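Cilla – Manual de instalação e utilização
Secção 4. Preparação e manutenção de arranjos com flores artificiais

4.1 Âmbito
Esta secção aplica-se ao conjunto de hastes e recipientes Cilla, referência 3415, destinado a expositores, receções e montras. O expositor deve estar montado e nivelado conforme a secção 3.

4.2 Desembalagem
1. Abrir a caixa pelo lado da etiqueta. Não utilizar lâminas com mais de 7 mm de extensão.
2. Retirar as hastes uma a uma, segurando-as pelo caule. Não puxar pela corola.
3. Conferir o conteúdo com a lista de expedição. Comunicar as faltas à Takthorpe antes de iniciar a montagem.
4. Dispor as hastes na horizontal sobre uma superfície lisa, sem contacto entre as corolas.

Nota: as hastes com vinco de transporte recuperam a forma após repouso à temperatura ambiente. Não aplicar ar quente.
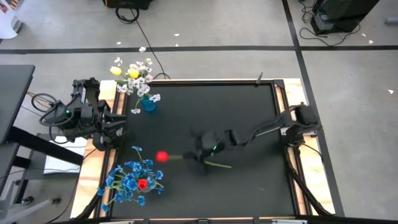
TULIPAS E OUTRAS HASTES DE COROLA ÚNICA

4.3 Ajuste do caule
1. Medir a altura interior do recipiente.
2. Marcar o caule de modo que a corola fique acima do bordo. O comprimento máximo admitido para o suporte de mesa é de 300 mm.
3. Dobrar o excedente com alicate de pontas planas. Cortar apenas se a dobra não couber no recipiente – o corte é irreversível e anula a possibilidade de troca.
4. Proteger a extremidade cortada com a ponteira fornecida.

Cuidado: o arame interior fica exposto após o corte. Usar luvas e óculos de proteção.

4.4 Lastro
1. Verificar se o recipiente está limpo e sem fissuras.
2. Introduzir 100 g de lastro mineral Doolan, vertendo lentamente junto à parede.
3. Inserir primeiro a haste mais alta e depois as de enchimento.
4. Rodar o recipiente e corrigir as inclinações. 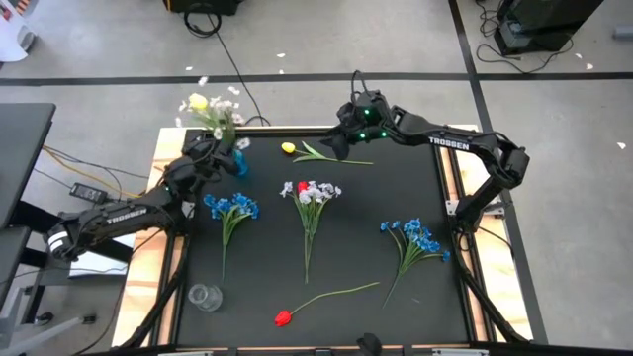 A estabilidade do arranjo depende da relação entre a altura da haste principal e a largura da base. Nos recipientes estreitos, a haste principal deve ficar próxima do eixo vertical e as de enchimento devem distribuir-se em volta. Na combinação de uma tulipa amarela com flores brancas pequenas em jarra de vidro azul, a tulipa sobressai no topo do ramo e serve de referência para o alinhamento. Se o arranjo tombar ao toque, reduzir a altura da haste principal ou passar para um recipiente de base mais larga.

4.5 Limpeza
1. Remover o pó com pincel macio, do centro da corola para fora.
2. Limpar o vidro com pano húmido, sem abrasivos.
3. Deixar secar por completo antes de repor as hastes.

Cuidado: não mergulhar as hastes. A água retida no caule oxida o arame.

4.6 Armazenamento
Guardar na embalagem original, ao abrigo da luz solar direta. Não empilhar caixas sobre hastes de corola aberta. As peças de substituição são fornecidas pela Fastcombe, mediante indicação da referência do conjunto.

Revisão técnica: Vija Pētersons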